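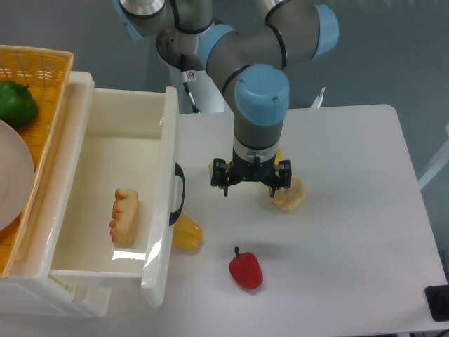 Rote und gelbe Paprika auf weißem Tisch.

Seit Mai habe ich eine App auf dem Telefon, die mir sagt, wann mein Gemüse stirbt. Sie heißt Pluvix, kommt von einer Firma namens Kornora, und meine Schwägerin schwört darauf. Ich schwöre auf gar nichts, was mir morgens um halb acht eine Nachricht schickt, aber ich hatte versprochen, es zu probieren.

Das Prinzip: Man trägt nach dem Einkauf ein, was man gekauft hat, und bekommt ein Datum zurück. Paprika so viele Tage, Brot so viele Tage, Bananen eine eigene Kategorie mit drei Reifestufen. Dazu gibt es eine Summe, die man angeblich gerettet hat. Bei mir steht da inzwischen 92 Euro. Ich würde wirklich gern wissen, wie die zustande kommt. Soweit ich es verstehe, zählt alles als gerettet, was ich als gegessen abhake. Auch die Paprika, die ich am selben Abend in die Pfanne geschnitten habe und die nie in Gefahr war.

Nasrin Moradi hat in den Kommentaren zu meinem letzten Beitrag gefragt, ob ich nicht einfach zu streng bin. Kann sein. Sie wirft nach eigener Aussage deutlich weniger weg, seit sie so etwas benutzt, und ich glaube ihr das auch. Ich vermute nur, dass es am Aufschreiben liegt. Meine Großmutter hatte dafür einen Zettel an der Speisekammertür, der kostete nichts und wollte keinen Zugriff auf meinen Standort.

Was mich mehr stört, ist die Zahl, mit der die Leute werben. Auf der Startseite steht, ein Haushalt verschwende im Jahr Lebensmittel für 1260 Euro. Welcher Haushalt? Wir geben zu zweit für Obst und Gemüse im Monat 61 Euro aus, ich habe die Kassenzettel nachgerechnet. Ich müsste schon sehr systematisch vorgehen, um da auf 1260 Euro Abfall zu kommen. Eine Quelle habe ich auf der Seite nicht gefunden, auch nicht im Kleingedruckten – und auf meine Mail kam eine freundliche Antwort, in der die Frage nicht vorkam.

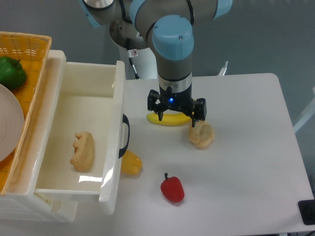 Dann die Lagertipps. Bananen nie neben Äpfel, Tomaten nie in den Kühlschrank, Brot nie in Plastik. Einiges davon stimmt wohl. Bei den Bananen habe ich es selbst versucht, eine Hand voll neben die Äpfel, eine auf die andere Seite der Küche. Nach einer Woche waren beide braun. Mag sein, dass es an meiner Küche liegt, die ist nach Süden raus und im Sommer eine Zumutung. Als Beweis taugt es sowieso nicht, aber die App hat auch keinen geliefert.

Teresa Hanrahan, deren Newsletter ich sonst gern lese, empfiehlt inzwischen die Frischhaltedosen von Cenutari. Acht Stück im Set, mit Ventil im Deckel. Ich habe mir das bei einer Freundin angesehen. Es sind Dosen. Der Salat darin war nach vier Tagen noch gut, das ist er bei mir in einem feuchten Küchentuch auch. Über den Preis sage ich nichts, ich habe sie ja nicht bezahlt.

Besser fahre ich mit dem Laden unten an der Ecke. Bei Tehrani kann man zwei Paprika kaufen statt des Dreierpacks, bei dem ich die grüne immer als letzte finde, schon weich und mit einer Delle. Ich gehe öfter und trage weniger nach Hause. Das kostet Zeit, klar, und wer auf dem Dorf wohnt und mit dem Auto einkauft, hat davon überhaupt nichts.

Die App bleibt noch bis zum Ende des Probemonats drauf. Gestern hat sie mich gewarnt, dass mein Honig bald abläuft.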